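Is the Siltico primer really worth it, or am I paying for the jar?

arboleda_skin
Posted 2025-07-19, 1698 views

I've been using the Siltico smoothing primer since March and I can't decide if it does anything. The box says it blurs pores and holds foundation for 14 hours. I have oily skin on my nose and forehead and dry patches next to my mouth, and by lunch my foundation has slid off the nose and is sitting in the dry bits like chalk. Same as before I bought it, as far as I can tell.

The woman at the counter said I was using too little. Well, of course she did, she sells it. I doubled the amount and it started rolling up in little gray crumbs when I put foundation over it. I've tried fingers, a sponge and a flat brush. The foundation is the Dilano satin one, shade is fine, no complaints about the color.

Before I spend $30 on another tube, does anybody get a real difference out of this stuff? And please don't tell me to drink water.

pressedpowder_pat

I love mine!! Makes my skin feel like silk. Maybe you got a bad one? I'd take it back. I use it with the Sallberg setting spray and it's perfect, try the spray.

dulcimer3561

"Feels like silk" is what silicone does on anybody's skin for the first few minutes. It doesn't tell you much about how the makeup looks at three in the afternoon, so I'd put that to one side.

The crumbs are pilling. Usually it means too much product, not enough time between layers, or two formulas that don't get along. Turn both packages over and read the first few ingredients. If the primer is mostly silicones (words ending in -cone or -siloxane) and the foundation starts with water and doesn't list any of those near the top, they may be sliding around on each other. Plenty of people mix the two types and get away with it, so I wouldn't call it a rule, but with pilling it's the first thing I'd check. Moisturizer and sunscreen count as layers too, and you didn't say what you use under the primer. A thick sunscreen that hasn't set will pill under anything. Don't skip it, just give it several minutes.

As for the hours on the box, I don't put any weight on them. Whose face? In what weather? Sitting still in an office or running for a bus? I have yet to see a long wear claim that survived my own nose.

What I'd do costs nothing. Put primer on one side of your face and none on the other, same foundation on both, and go to work. Look at it at lunch in daylight by a window, and don't touch it up. Do that on a few different days and swap sides, because most of us have one side that gets oilier or gets leaned on. If you can't pick out the primer side, you have your answer and you keep your money.

For the dry patches, I'd leave primer off them completely and use a bit of plain moisturizer, then the thinnest foundation you can stand. For the nose, a little loose powder pressed in with a puff does more for me than any primer I've bought, and I've bought too many. Blot before you add more.

On the spray, maybe. Some of them help powder look less powdery. I wouldn't buy a second product to rescue the first one until you know the first one works at all. And if the tube is already open, ask the store about their return policy before you assume it's a no. Some take opened makeup back and some won't hear of it.

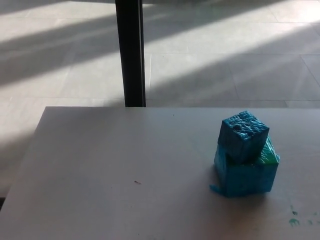 One more thing on the half-face test: wash your sponge first. Old foundation and oil left in it can drag the new layer around, and then you'd be blaming the primer for that too.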